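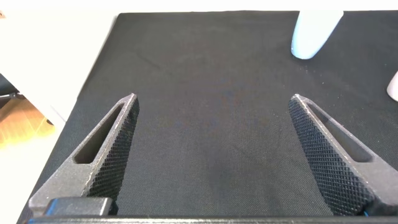
3.2 Choosing and keeping the work surface

It may seem odd to give a whole section to the cloth that lies under everything else, but the surface took up more of our time in the first months of the Clenamora project than any of the objects we sorted on it, and readers who want to repeat the work will probably meet the same small troubles. We began on the bare tabletop, which had a hard shine under the ceiling lights. Small things slid when they were set down, round things rolled, and every dropped spoon made a noise that had people in the next room looking up from their desks.

A covering was the obvious answer, and we tried several before settling. The first was a pale felt from Skesto, pleasant to the hand and wonderfully quiet, but it took up crumbs and thread ends as if it had been made for the purpose, and by the end of a week it looked like the floor of a sewing room. The second was a ribbed rubber sheet. It held objects very well - too well, in fact, for anything that had to be pushed sideways - and it kept a curl at the corners from having been shipped in a roll. We also spent a few days with an ordinary tablecloth, mostly out of curiosity, and gave it up when it wandered across the table with each pull.

In May we changed to black fabric mats, and one of these appears in Figure 4. The dark color does a good deal of the work. Most household items in our collection are light or brightly colored, and they stand out well against black, so that a person coming back to a half-finished layout can find the edges of things without bending down to look. Black is less kind to dark socks and to the lids of certain food boxes, and for those items we accepted a slower pace. Lint shows too, of course, and we came to think of this as a help, as it told us plainly when the mat was due for cleaning.

Of the 1,358 sorting sessions in the full record, 589 were carried out on the earlier surfaces and the remaining sessions on black mats. We have kept the two groups apart in all the tables that follow. It would have been tempting to pool them, and for the larger objects we doubt it would have mattered much, but coins, buttons and pen caps behave so differently on felt that we did not feel easy about it.

Care of the mats was simple. They were brushed at the start of each day, gone over with a lint roller at midday, and washed on a cool cycle when brushing no longer did the job. They were dried flat, after one early mat was hung over a rail and came back with a ridge down its middle that never quite left. Each mat was smoothed by hand from the center outward before a session, and we marked its place on the table with short strips of Tramoline tape, so that it could be lifted off for cleaning and laid back where it had been. A mat was retired when its surface had worn smooth enough for a button to slide on it, a test that is crude but served us well, and the spares were stored rolled around a wide cardboard tube from Ševčík.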